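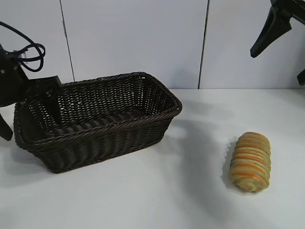
Food Display Check: Bread Baskets and Table Service
Provgate Hall, serving area
Checked by: Hajar Tazi
Reviewed by: Roman Sikora
Month: December

Mark each line OK, FIX or N/A. Write a comment for every FIX.

Baskets

1. No broken strands or sharp ends on the rim: OK
Ran a cloth around the rim of each one. It did not catch.

2. No crumbs in the weave: FIX
The dark woven baskets hide crumbs well, mostly in the corners. Turn upside down, tap, then use the dry brush. Ánh Lục brushed basket 42 again before it went back on the shelf.

3. Fully dry before storage: OK
Do not stack them the same evening they are washed.

4. Food-safe liner in place before bread goes in: FIX
Liners were on the shelf but not set out. Bread is not to touch bare wicker. The open weave can't be wiped clean the way a tray can.

5. Basket tag readable: FIX
Tag 143 has worn off. Heloísa Moura will write a new one.

Tables

6. White tabletops washed and sanitized: OK
Ginex spray, left on for the time printed on the bottle, then wiped.

7. Table steady, leg locks closed: OK

8. Baskets set back from the edge on the guest side: OK
Keep the long side along the table so people can reach in without leaning over.

Bread and rolls

9. No bread set directly on the table: FIX
Use a liner, a plate or a basket. Any roll that has been on a bare table goes in the waste bin. Told the morning crew.

10. Tongs out, one pair per basket: OK
One pair has a loose hinge. Still closes. Look at it next time.

11. Allergen card beside each kind of bread: FIX
Card for the striped rolls says wheat only. The Sasov order sheet lists wheat, milk and egg. Card pulled, new one to be printed by Ibsa Moges before 11 a.m.

12. Color or filling of rolls matches the order sheet: OK
Greenish dough is normal for the spinach rolls. Any fuzzy spot or off smell, throw out the whole bag and note the lot.

13. Bag date checked: OK

Follow-up

Items 2, 4 and 9 were also marked FIX last month. Roman wants the liners kept in the same bin as the baskets from now on. Reorder liners when the box is down to the last sleeve.

Recheck items 4, 9 and 11 before doors open. Initials: H.T.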